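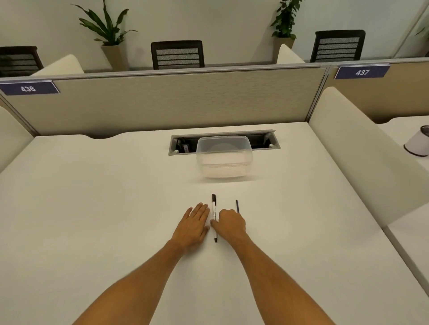 Desk 436, marker still with its cap on.

May, 9.40 p.m.
Kanako Ishida

I spent the day with the rules again. Fujimoto wants the written procedure for the marker task finished before the next group begins, and I am the one who said in the meeting that the old text was not clear, so naturally it came to me.

The old text has seven rules. I read them this morning at the desk as if I had never seen them, with the marker in front of me, and did exactly what was written. Rule 2 says "Begin with the hands in neutral position." What is neutral? I put my left hand flat. My right hand curled a little by itself, as it always does. Is this neutral? For me, yes. For a robot which will learn from many people, every person's neutral becomes part of the lesson, and the lesson gets blurry at the beginning, where it should be sharpest.

So I changed rule 2. Now it says both hands rest on the desk, apart, with the marker lying between them, and that they stay there for a slow breath before anything moves. I did not write "palms flat". I tried it for an hour and my right hand became stiff, and I think a stiff hand teaches stiffness.

Rule 4 was the difficult one. It is the rule for the cap. The old version said only "remove the cap and continue". Fujimoto believes the cap should go directly into the container. I prefer that it is put down on the desk first, the hand let go of it fully, and then the next step starts as a separate step. We discussed this by message through lunch, politely, and I had cold rice. His argument is that real people do not work in little pieces. Mine is that when a step goes wrong we must be able to find which step it was. In the old list there are 616 recordings from Grokell where two actions run together, and somebody has to cut them by eye. I was that somebody in the winter.
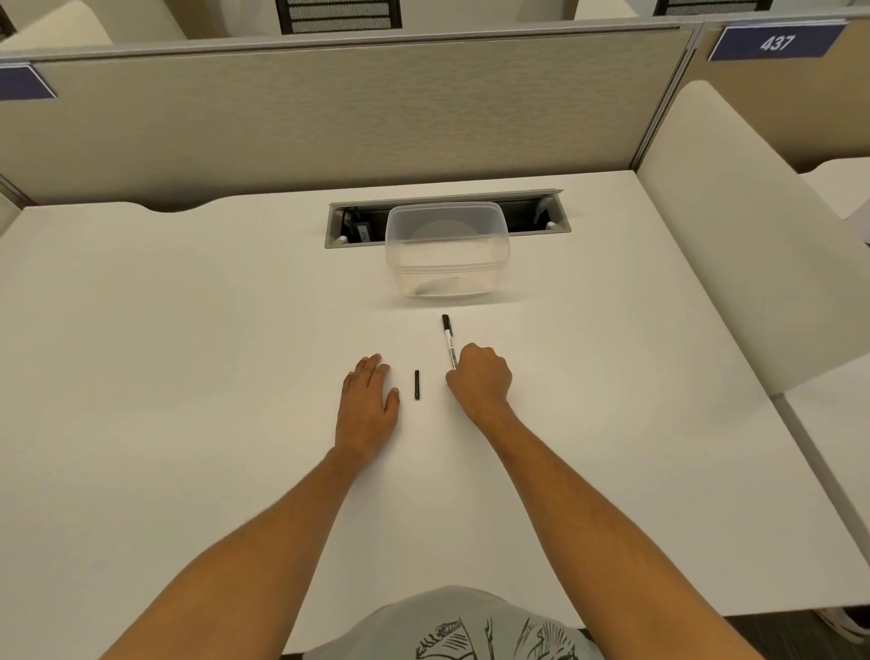 Rule 4, my version. The cap is down, the marker is in the right hand.

In the afternoon I repeated it my way, 40 times. By the end I was not thinking about it any more, and this worries me a little. When I stop thinking I also stop following the rule exactly. The cap goes a bit more to the left, the hand opens a bit earlier. I have added a line that one person must not do the task for longer than one session without standing up. It is not really a robot rule, but I put it in the list anyway, as number 8.

I also wrote that the container must stay where it is for the whole session. And bare forearms, no watch, no bracelet. I had to take off my grandmother's bracelet and it was in my pocket until dinner.

The draft went to Fujimoto at six o'clock. He answered only "reading" - with him this can mean anything. If he still wants the cap to go straight in, I will ask for both versions to be tried at Zinedard before we choose, and keep my opinion short.

I must check the word "release" tomorrow. I used it in rule 4 and again in rule 6, and I am not sure it means the same thing in both.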